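OK I have been planting pear trees for a few years now and I finally feel like I can talk about it without embarrassing myself, so, a thread on backyard pears! 2025-05-01

The big thing first: you almost always need a second tree. Most pears won't set much fruit on their own pollen. I had a lone tree for years and got maybe a handful of pears, then I put in a partner on the other side of the driveway and the very next spring it bloomed was a whole different story.

And the partner has to bloom when yours does. Check the bloom chart before you check the flavor notes. I did it the other way around and bought a gorgeous early one that was done flowering before my old tree even woke up.

If you only have room for one, peek over the fences on your street. A bee does not care about property lines. My neighbor's tree two yards down has been doing half the work for me.

Rootstock! Read the tag! A full-size pear can go way past 26 feet and then you're standing on a ladder in the fall wondering what you've done. Mine are on a semi-dwarf and I keep them at 12 with pruning, and I can reach nearly all of it with a picking pole.

I got my last pair from Semaan, the little nursery out on the county road, bare root, late winter. They looked like two broomsticks in a bag. They both leafed out. I still get a kick out of that every single time.

Planting depth: keep the graft bump above the soil. A couple inches is good. And water, water, water the first summer. Slow and deep, once or twice a week, more if it's blazing out.

Pears want to grow straight up like they're late for something. You have to talk them into spreading. I use clothespins on the tiny shoots and then string tied to stakes when the branches get longer. Flatter branches fruit sooner, and I swear the difference is huge.

Somebody asked about fire blight. Yes, I've had it. Tips go black and bend over like a shepherd's crook. Cut well below the dead part, on a dry day, clean the pruners between cuts, and get the cuttings out of the yard. Also go easy on the fertilizer, all that soft fast growth is what it loves.

Thinning hurts my feelings but I do it. When they're about the size of a marble, one or two per cluster, the rest come off. Last year I pulled roughly 200 off the older tree and it still had plenty.

Now my favorite part, picking! European pears ripen from the inside out, so if you wait for soft on the tree you get mush in the middle. Pick them hard. Lift the pear until it's sideways, and if the stem lets go easily, it's time. If you have to yank, give it another week.

For me that's September, though the Galtari (my late one) hangs on a good bit longer than the others. Great keeper, kind of gritty near the core, and I love it anyway.
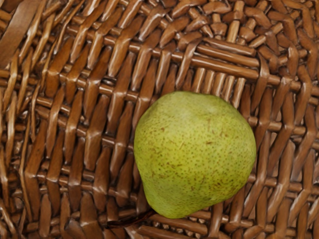 Then into the fridge they go. Two weeks for the earlies, longer for the winter types, and after that out on the counter until the neck gives a little when you press it with your thumb. Neck, not the belly! By the time the belly is soft you've missed it.

In a hurry? Paper bag with a banana. Works great.

What I do with the extras: pear butter in the slow cooker, a splash of lemon, some ginger, lid propped open overnight. The house smells amazing. I also dry slices on the lowest setting and they're gone in a weekend.

Next up I want to try grafting. The Katon garden club does a scion swap at the end of winter and I am going to come home with way too many sticks. If you've put two kinds on one tree, tell me how it went, I want to hear everything!

Oh and for the person who asked about deer: wire cage, taller than you think, first few years at least. Mine got nibbled through the one gap I left.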